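Zindby Wearable Demonstration Kit
Set-up Guide, Section 4: Preparing and Recording a Table Task
Skudov — revision of Jan 2, 2021

This section applies to kits supplied with two hand-held grippers, a chest harness and a monitor arm. It should be read by the operator and by any person assisting the operator. The harness must already have been adjusted to the wearer in accordance with Section 3.

4.1 Putting on the equipment

1. Place the harness over the shoulders with the monitor arm folded inwards. Fasten the chest strap first and then the waist strap.
2. Unfold the monitor arm and tighten each knob by hand. Tools must not be used on the knobs.
3. Set the monitor at a height where the timer can be read by lowering the eyes only. The wearer should not need to bend the neck.
4. Connect the monitor cable and leave enough slack for the arms to reach forward fully.
5. Take up the left gripper, then the right. Check that the marker cube on each is firmly seated and that its printed faces are clean.

CAUTION: Do not lift either gripper by its marker cube. A cube that has been pulled out of position will give false readings, and the gripper must then be recalibrated (Section 6).

The wearer should now stand facing the table with both grippers held forward and the monitor between them.

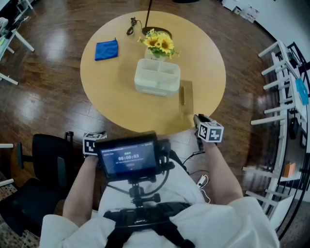 4.2 THE WORK AREA

Any steady table may be used. A round table allows the operator to approach from several sides, but the starting position should be kept the same throughout a session.

1. Clear a path on all sides of the table. The wearer cannot easily see the floor directly below the monitor.
2. Set out the objects required by the task sheet. Soft items such as cloths, open containers and small flat items are all suitable for a first session.
3. Decide which objects are to be handled and which are to remain as background. Background objects may include flowers or a lamp. Once recording has begun they are not to be moved between attempts.
4. Switch on the room lighting and allow the cameras 36 seconds to settle before continuing.

NOTE: A polished floor or a glass wall may return strong reflections. If the monitor reports a lighting warning, lower the blinds or turn the starting position away from the brightest surface.

NOTE: Other people may remain in the room during recording, provided that they have been told of it beforehand. The gripper cameras have a wide view and will take in much of the room beyond the table. Sites with rules on the recording of staff should settle this point before the kit is unpacked.

4.3 Checking the gripper views

Each gripper carries its own camera, and each view must be checked separately.

1. On the monitor, open the camera page and select LEFT.
2. Hold the left gripper level and point it at the middle of the table. The gripper housing should appear at the bottom of the view with the table beyond it.
3. Bring the right gripper slowly into the left view and take it out again. The picture should remain steady throughout.
4. Select RIGHT and repeat with the grippers exchanged.

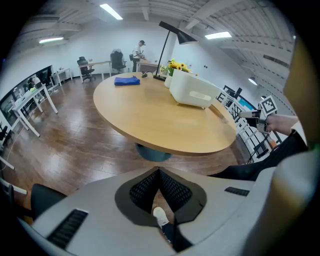

Users at the Pavivholm site have told us that they found this check tedious at first and left it out for most of September, until they had to discard 21 recordings on account of a smeared lens. They now carry it out at the start of every session and again after any break, and they would like to see it made compulsory in the software.

Skudov has noted the request. In the present release the check remains a matter for the operator, and the monitor will permit recording to begin without it. Sites are advised to add the check to their own task sheets.

If a view is blurred, wipe the lens with a clean, dry cloth. Liquid cleaners must not be used on the lens or on the jaw pads.

4.4 Starting a recording

1. Return to the recording page. The timer should read 00:00:00. If another figure is displayed, close the previous recording before going further.
2. Hold both grippers in front of the table, clear of all objects, with the jaws open.
3. Press the red button once.
4. Wait until the timer is seen to run, then keep still for eight seconds. The software uses this period to fix the position of the marker cubes.

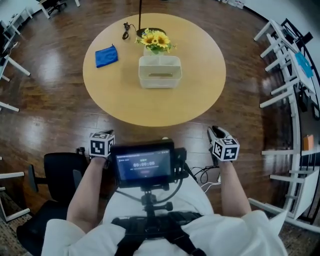

5. Begin the task. Move at an even pace and keep both marker cubes turned upwards as far as the work allows.
6. On completing the task, bring the grippers back to the starting position and press the red button again.

CAUTION: A recording stopped while either gripper is holding an object will be marked as incomplete. Release the object and withdraw before stopping.

4.5 Handling thin and flat items

Flat plastic pieces, cards and short sticks are harder to pick up than boxes or cloths. The following method is recommended.

1. Lower the gripper until the jaw pads are just above the tabletop, with the gap between them in line with the item.

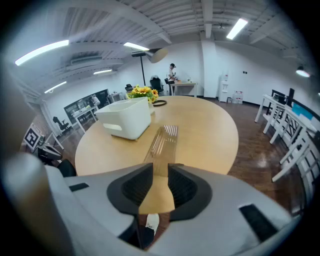

2. Open the jaws slightly wider than the item. Opening them fully makes the approach harder to judge.
3. Close slowly, keeping the pads parallel to the table. Do not press down on the tabletop — the pads are replaceable, but the jaw hinges are not.
4. Raise the item straight up before moving it sideways.

Clear items may be difficult to make out on the monitor. The operator should look directly at the table when handling them.

Replacement jaw pads are supplied in packs of 16 under the Papadopoulos service plan. Sites without a service plan may order them separately from Skudov, quoting the serial number inside the harness buckle cover.

For transferring recordings to a computer, see Section 5.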